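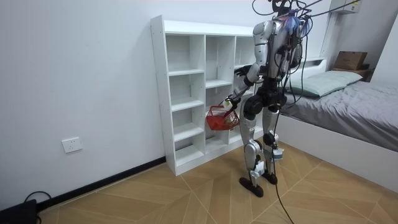
4. Loading the cubbies

The Trukico 782 is loaded after the back edge has been set against the wall and both wall brackets have been tightened (see section 3). Decide on the contents of each column before placing anything. The three columns carry the same load, and any compartment may be used for any item within the limits in 4.2. Small goods that would otherwise slide to the back of a compartment should be kept in a basket with a handle, such as the red mesh one held in front of the lower cubbies. Open mesh lets the contents be checked without taking the basket down.

4.1 Before loading

1. Wipe the inside faces with a dry cloth. Board dust left from drilling will scratch the laminate when a basket is pulled across it.
2. Push down on the front edge of each horizontal board. A board that moves has a loose cam lock. Turn the lock clockwise until it stops.
3. Check that the unit does not rock. If it does, go back to step 3.6 and reset the feet.

CAUTION: Do not load the unit with only one wall bracket fitted. Both of the 2 brackets supplied are required, including on carpet.

4.2 Load limits

Each compartment holds up to 9 kg, spread over the full board. Do not stack items on the top board higher than one compartment.

4.3 Order of loading

1. Fill the bottom row first. Put books, shoes and boxed games here.
2. Fill the middle rows from the outer columns inward.
3. Leave the top row for light items -- folded cloth, soft toys, empty boxes.
4. Set each basket on the board with its handle folded down toward the front.
5. Slide the basket back until the rim is level with the front edge of the board.

NOTE: Wire rims can mark white boards. Fit the felt strips from bag D under any metal basket. Replacement strips are listed in the spare parts table under Grollex felt, self-adhesive.

4.4 Removing a basket

1. Lift the front of the basket clear of the board.
2. Draw it straight out with one hand on the handle and the other under the base.
3. Set it down before sorting the contents. Do not rest it half in and half out of the compartment.

CAUTION: Do not hang baskets from the front edges of the boards. The edge band is glued and will pull away under load.

4.5 After loading

Retighten the wall brackets 2 weeks after first loading, then every November. If a board has bowed, empty that compartment and turn the board over as described in section 6.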